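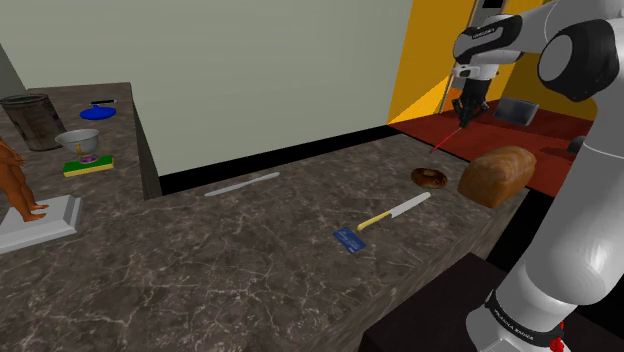
Changes to the Care of Natural Stone in Shared Kitchens

Residents of the Steyn and Burar buildings are advised that the rules on the care of stone surfaces have been revised. The new rules replace section 2 of the Residents' Handbook and take effect on the date of this notice, 2026-01-31. They apply to the shared kitchens on every floor and to the serving counters in the Fasano Room.

The revision follows a review carried out last October by the Property Services Office under the direction of Sizwe Mtshali. The review found that most of the damage reported to the office came from ordinary food and drink left standing overnight. Lemon juice, vinegar, wine, tomato sauce and fizzy drinks all contain acid. Marble is a soft stone made largely of calcite, and acid eats into its polish. The dull mark that results is called an etch. It is a different thing from a stain and cannot be scrubbed out, and repeated scrubbing will usually make the affected area larger.

Daily cleaning

Counters are to be wiped after each use with a soft cloth, warm water and a small amount of plain dish soap, then rinsed and dried. Scouring powder, steel wool, bleach and bathroom cleaners may not be used on stone. Products sold for removing lime scale are also excluded. A neutral stone cleaner is kept under the sink in each kitchen, and empty bottles will be replaced on request at the front office.

Residents who cook together should agree on who will wipe down the counters before the kitchen is left. The office does not assign this duty and will not settle disputes over it, but it does ask that the work be done the same evening.

Spills

Spills should be blotted with a cloth or paper towel. Wiping spreads the liquid over a wider area. Oil is best covered with baking soda mixed with water to a thick paste, left under plastic wrap overnight and lifted off the next day with a plastic scraper. The treatment may need to be repeated. Please leave a note on the counter while the paste is in place so that others do not clear it away.
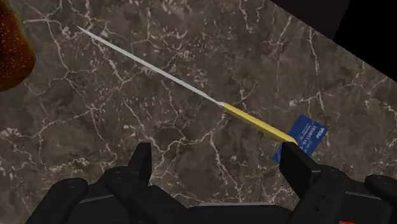 Newsletter of the Skusby Residents' Association Page 2

Veins, cracks and chips

The office receives regular reports of cracks that prove on inspection to be part of the stone. Veins form when minerals fill openings in the rock deep underground, and they may be fine or broad, straight or branching. A fingernail drawn lightly across a vein will normally pass over it without catching. If the nail catches, or if an edge can be felt to stand higher on one side, the matter should be reported. Residents should not attempt to fill a crack or chip with glue, which discolors with age and must be cut out before a proper repair can be made.

Sealing

All shared counters will be resealed once a year. The sealer slows the passage of liquid into the stone and gives people more time to deal with a spill, although it offers no protection against etching. Each kitchen will be closed for one day while the work is done. Notices will be posted on the kitchen doors a week in advance, and the kitchens on neighboring floors will remain open to those affected.

Hot pans, cutting and heavy items

Trivets must be placed under pans taken directly from the stove or oven. Cutting boards are required for all knife work. Residents may not sit or stand on the counters, and heavy appliances should be lifted into position, never dragged.

Charges

The association will continue to meet the cost of normal wear from the general maintenance fund, to which $1,000 has been added for the current year. Where damage results from the use of a prohibited product, the cost of repair may be passed on to the household concerned, up to a limit of $1,000. Any household that receives such a charge may ask for a review in writing within thirty days.

Questions about the revised section should be addressed to Bheki Lekota at the front office. Printed copies are available at the desk in both buildings, and the large-print edition may be ordered there.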